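Snack Table FAQ – Petero Shared Lounge

Beryl Cheetham answers the questions that keep arriving in the suggestion box, plus a few that were shouted through the door. Updated 7/27/18.

Who buys the snacks?
Wichai Paisan does, out of the lounge kitty. Please stop leaving him lists. He reads them and buys what he likes.

Where do I put my wrappers?
In the bin under the table. It is round, it has a pale yellow rim and a black liner, and it has been hiding in plain sight since February.

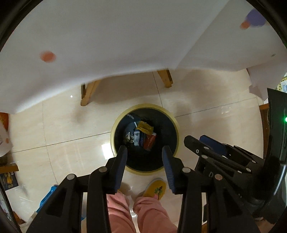 TRASH AND WRAPPERS

Is foil allowed in there?
Yes. Foil packets, printed wrappers, all of it. Drinks go in the kitchen sink first, as the liner is thin and my patience is thinner.

Can I move the bin closer to my chair?
No. Everyone has a chair.

When is the table cleared?
At 3, by whoever is on the Wannasri rota. Wrappers off first, then anything unopened back in the cupboard. Cords stay on the table until someone claims them – I am not a lost property office.

How do I tell a full packet from an empty one? 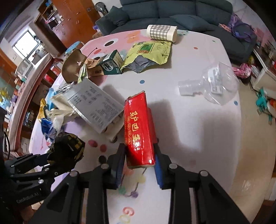
Pick it up. If it weighs nothing, bin it. If it's torn at the top but there's still something inside, fold it over and ask whose it is, once, loudly. After that it's yours or it's trash.

Can we get a plain tablecloth?
The cartoon one wipes clean and the children like it. Wichai also likes it, and he holds the kitty.

Who do I complain to?
Box 226, by the stairs.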